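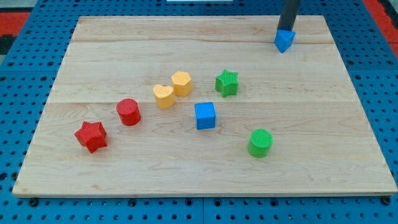

Fig. 2. Small shapes in four colors on a board of parallel planks.

Unit 2: Wood movement in glued panels

Wood takes up and gives off moisture with the air in the room. Across the grain it swells and shrinks enough to matter. Along the grain the change is small and can be ignored in this course.

A panel made of several planks moves as one wide plank would. A tabletop 16 inches wide must be free to move at the sides. Do not glue a solid panel into a frame on all four edges.

Before gluing:
Store the planks flat in the shop for 12 days.
Check each edge with a straightedge.
Lay the planks out dry and mark the order in pencil.

Clamp until a thin line of glue shows along each seam. Scrape it off once it turns rubbery.

Reading: the Gerketen workshop manual, page 73. Bring your panel sketch to the Prarholm shop for the October session.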